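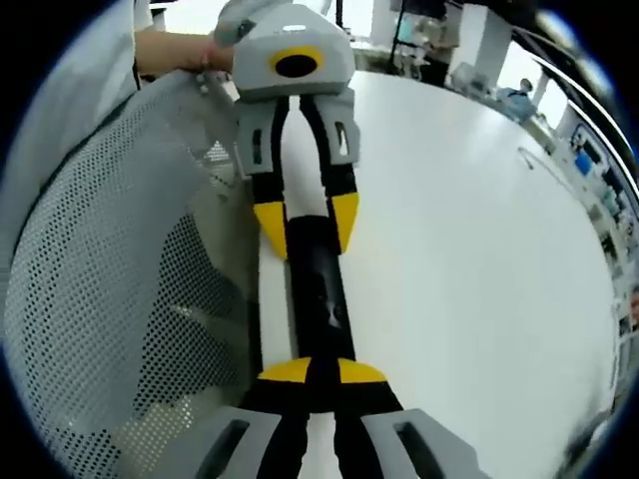

Grollidex Support Desk
Ticket 632
Subject: Two-handed transfer recordings rejected at the point of handover
Product: Grollidex Recorder with paired hand-held grippers
Site: Burkbridge laboratory, Grirmont
Raised by: Jin-sol Cho
Opened: August 2, 2019
Priority: Normal
Status: Closed, with one item carried forward

Initial report (Jin-sol Cho)

The Burkbridge laboratory is recording demonstrations of a two-handed transfer for the Harju arm pair. The operator takes hold of a black cylinder with one hand-held gripper, brings it upright over the white table, closes the second gripper on the free end and then opens the first. The cylinder passes from the lower gripper to the upper one in half of the recordings and from the upper to the lower in the other half.

A set of 100 demonstrations was completed and submitted for processing in the usual way. Ten were accepted. The remainder were returned with the message "Pair separation out of range during contact", followed in most cases by "Segment discarded". The rejected recordings play back normally in the viewer up to the moment at which both grippers are closed on the cylinder. From that point the lower gripper's path moves sideways in the reconstruction, although the operator is holding both tools as still as can be managed.

Single-gripper recordings made on the same table with the same two tools were processed without error. We would be grateful for advice on whether the recordings can be recovered, and on what should be changed before the set is repeated.

Attached to the ticket: the processing report, three rejected recordings, one accepted recording and the current calibration files for both tools.

Response from Support

Thank you for the report and for the attachments. The message "Pair separation out of range during contact" is issued when both tools report a closed grip and the estimated distance between them changes by more than the permitted amount. With a rigid object held at both ends the distance ought to stay constant, and the check is made on that basis. The message does not by itself show which of the two tools is at fault.

Please supply the following:

The object length entered in the task file.
The order in which the two tools were started.
Whether the mapping pass of the work area was made with one tool or both.
Whether the fingertips were changed or refitted after the last calibration.

Please do not delete the rejected recordings. The discarded segments are retained in the source files and may be usable once the cause is known.

Reply from site

The object length was measured with a rule and entered to the nearest millimetre. It has been checked again and is correct.

The lower tool is always started first, followed by the upper tool. The operator then brings the two together for the pairing step and waits for the tone from each.

The mapping pass was made with the lower tool only. Our local procedure says that one pass is sufficient where both tools are to be used at the same table. I have not been able to establish where that instruction came from. It predates my time on the project.

The fingertips on the upper tool were replaced in January. The calibration file for that tool carries a later date than the replacement, so I had assumed that it was in order.

Response from Support

The single mapping pass is permitted and is unlikely to be the cause on its own. It does, however, leave the second tool dependent on the quality of the pairing step, and any error made at pairing is carried through the whole recording.

We have examined the three rejected recordings. In each, the upper tool is tracked steadily throughout. The lower tool is tracked steadily until the second grip closes, after which the number of points it can follow falls sharply. When the two tools are brought end to end, each occupies a large part of the other's view. The tracker on the lower tool appears to be taking points from the housing of the upper tool and from the operator's forearm and treating them as part of the room. As the upper tool makes small movements, the lower tool is then calculated to have moved in the opposite direction.

The accepted recording differs in one respect that we consider relevant. The operator stood a little further back, and more of the table edge and the room beyond it remained in view on both sides of the tools.

Two tests are requested. Neither requires a robot.

Test A. Hold the cylinder between the two tools and keep still for a slow count of five. Release neither grip. Repeat with the tools turned so that they are no longer in line, with the wrists at an angle to one another.

Test B. Repeat the first part of Test A with the body mask switched on in the recorder settings for both tools. The mask is found under Tracking and is off by default for single-tool tasks. It is not switched on automatically when a second tool is added.

Please submit the recordings unprocessed.

Reply from site

Both tests have been completed at Burkbridge and the recordings uploaded to the ticket.

Test A, tools in line: the same sideways movement of the lower tool was seen in the viewer as soon as the second grip closed.

Test A, tools at an angle: the movement was reduced but did not disappear. The position is uncomfortable for the operator and the cylinder tends to turn between the fingertips. I would not wish to adopt it for a full set.

Test B: the sideways movement was not seen in any of the repeats. A smaller fault remains. At the moment the second grip closes, the upper tool's path shows a step towards the lower tool, and this step is in the same direction each time.

I confirm that the body mask was off for both tools throughout the original set. The task file was copied from an earlier single-tool task and the second tool was added to it.

Response from Support

Thank you for the clear results. Test B confirms the main cause. The task file retained the single-tool setting and the tracker had no instruction to ignore the other gripper or the operator's arm.

The remaining step at closure is a separate matter. The offset stored in the upper tool's calibration file is identical to the offset in the file issued before the fingertips were replaced. The date on the file shows when it was last saved and does not show that a calibration was carried out. It is probable that the file was opened and saved again without the routine being run.

Action for the site:

1. Clean the contact faces of both sets of fingertips and check that each tip is fully seated on its finger.
2. Run the full fingertip calibration on the upper tool. Choose "Measure" and not "Load existing" when prompted.
3. Run the same routine on the lower tool, so that the pair share a common reference.
4. Create a new task file from the two-tool template. Please do not edit the copied file.
5. Repeat the pairing step at the beginning of every session and after any pause in which a tool has been put down.
6. Record a short trial set and submit it before proceeding to the full set.

Action for Support: the rejected recordings will be reprocessed with the body mask applied after the event. This can be done only where the source video has been kept at full size. Please confirm that this is the case.

Reply from site

The source video has been kept at full size for all recordings.

Steps 1 to 4 are complete. One tip on the upper tool was found to be slightly proud of its finger and was pressed home before calibration. The new offset differs from the old one by a little over a millimetre.

The trial set has been recorded, in both directions of transfer, and uploaded. All trial recordings were accepted. The path of the lower tool stays steady while both grips are closed, and the step at closure can no longer be seen at the normal viewing scale.

There is one further point for advice. The operator has been opening the first gripper very soon after closing the second, and in a few recordings the two grips overlap for less time than the others. Is there a minimum that we should observe?

Response from Support

The processor requires an overlap of 500 milliseconds to identify a transfer. A shorter overlap will not cause the recording to be rejected, but the segment may be labelled as two separate grasps, and the Harju controller will then learn to release before the second hand has hold of the object. We recommend that operators pause briefly with both grips closed. It is better for the pause to vary a little from one demonstration to the next than for it to be counted out exactly.

Operators are also asked to keep the triggers still during the pause. A slight easing of the first grip before the release is recorded as part of the demonstration and will be reproduced.

Reprocessing of the original set has finished. Most of the rejected recordings now pass the separation check. They still contain the closure step caused by the old fingertip offset. We have applied the new offset to them, but as one tip was also reseated, the correction cannot be guaranteed. Our advice is that the recovered recordings be used for the approach and first grasp only, and that the transfer itself be taken from new recordings.

Reply from site

This is accepted. The recovered recordings have been moved to a separate folder and marked for approach and first grasp only. The transfer will be recorded again in full from the new task file.

The local procedure at Burkbridge has been amended as follows. A two-tool task is to be started from the two-tool template. The body mask setting is to be read out and entered on the session sheet for each tool. Calibration is to be entered on the same sheet by the person who ran the routine, and the file date is not to be relied upon. The instruction concerning the single mapping pass has been withdrawn and both tools will now make a pass.

I have no objection to the ticket being closed.

Closing note from Support

Cause: body mask not enabled on a task file converted from single-tool to two-tool use, with an outdated fingertip offset on the upper tool as a second and lesser cause.

Resolution: new task file, full calibration of both tools, revised session procedure at site.

Carried forward: a request has been passed to the Grollidex Recorder development group for a warning to be shown when a second tool is added to a task with the body mask switched off. The calibration screen will be reviewed under the same request, with a view to showing the date of the last measurement beside the date of the file. Jin-sol Cho has asked to be copied into that request and has been added.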